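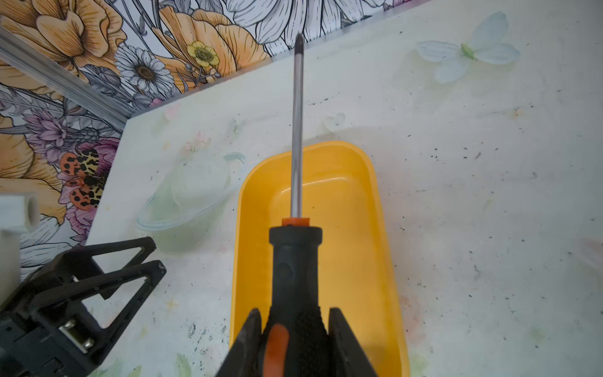 **Kagiso Mkhize**
*Topic starter, game master*

**Lekota: did anybody run the river chapter as written?**

Good evening all. I have read the Lekota PDF two times from start to end (195 pages) and next I will run it for my group. Most of it I like very much. The towns are short to read and each one has a problem which the players can touch on the first evening.

My trouble is the chapter about the river Pudunov. The rule says that the boat moves one hex per watch, and for every hex the game master rolls on the encounter table, the weather table and the cargo table. For the trip from Veritz to the sea I count nine hexes. With three rolls for each, this is a whole evening of me rolling and the players looking at me.

Did I misunderstand it, or do you change something?

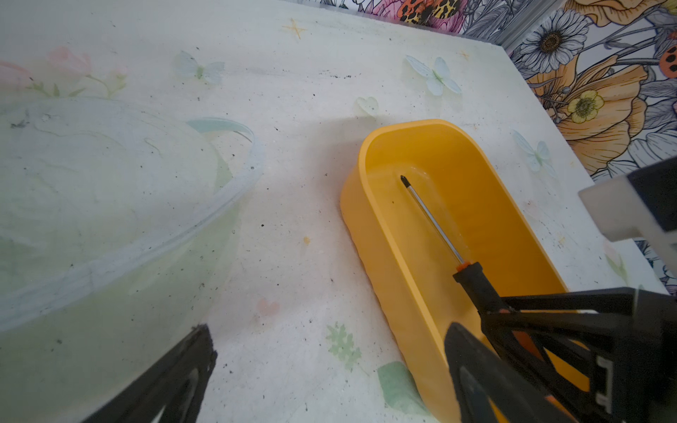
## Replies

**Ashwin Chacko** wrote:

You understood it correctly. We played it as written and it was slow the first time, but please don't throw the cargo table away. The captain's debt in the last town makes no sense if the cargo was never in danger.

What I do is roll everything before the session and write it on one sheet. Then at the table I only read.

---

**Lindiwe Mofokeng** wrote:

I don't agree with Ashwin. If you roll before the session, the players lose the choice to stop and wait for better weather, and this choice is the best thing in the chapter. Page 88 says clearly that the party may tie up the boat at any hex.

In my group the players do the rolling. One player has the weather, one has the cargo, I keep the encounters. Nobody gets bored, and when the cargo goes bad they have only their own dice to blame.
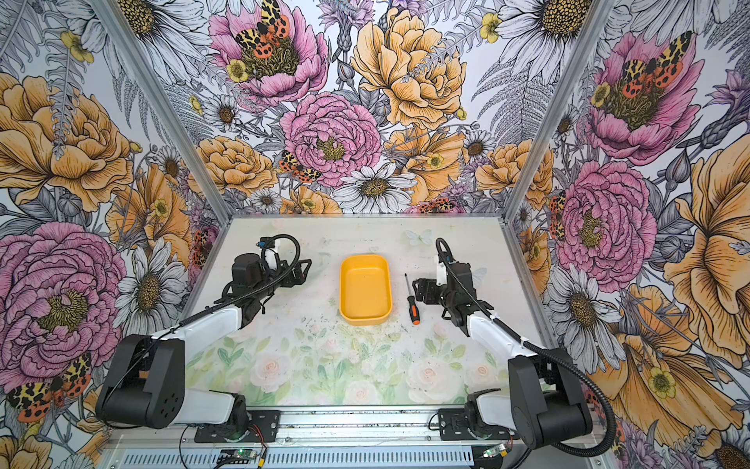

I also allow them to skip the encounter roll in a hex where they have already been. The book is silent about this, so I think it is allowed. The way back up the river then takes half of the time.

---

**Ashwin Chacko** wrote:

> the players lose the choice to stop

They don't lose it. If they stop, I roll new weather for the next watch. It is one roll. I have seven players, and if I give dice jobs to all of them we will still be on the river in May.

---

**Oratile Sibiya** wrote:

Seven players is a lot for this game. The book says up to five, I think?

For me the bigger problem is the encounter table itself. It has 100 entries but many are the same thing with another animal. I cut it down to the ones with people in them: the toll collectors, the wedding boat, the man who sells maps of the wrong river. The wedding boat alone gave us two sessions.

---

**Bayu Sopacua** wrote:

Kagiso, which version of the PDF do you have? Jellita put a new one in the backer downloads on 25 March 2020 and the river chapter is a little different. The weather is now rolled once per day and not once per watch. The cargo table is unchanged.

If you bought it later from the shop you should have this version already, but please check the small text on the credits page.
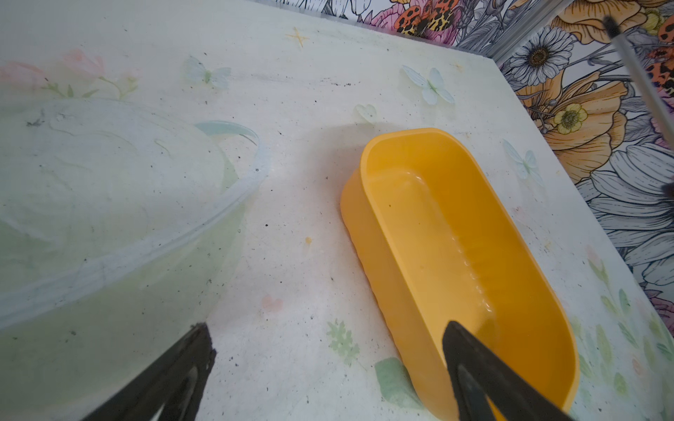 The new file also corrects the map, where Veritz was drawn on the wrong bank. In the printed book it is still wrong, and I wrote the correction in mine with a pencil.

---

**Kagiso Mkhize** wrote:

Thank you, Bayu, I have the old one. I did not see any message about a new file. One weather roll per day is already much better.

I will try Lindiwe's way with the dice, as I have only four players and two of them like to be busy. Ashwin, I will keep the cargo table, I promise.

Oratile, could you post your shorter list of encounters? I would like to have the wedding boat in the first half of the trip.

---

**Oratile Sibiya** wrote:

Yes, but it is handwritten and full of my own abbreviations. Give me a few days to type it.

---

**Lindiwe Mofokeng** wrote:

Please post it here in the thread and not by private message, I want it also. And I still think that rolling before the session is a mistake :)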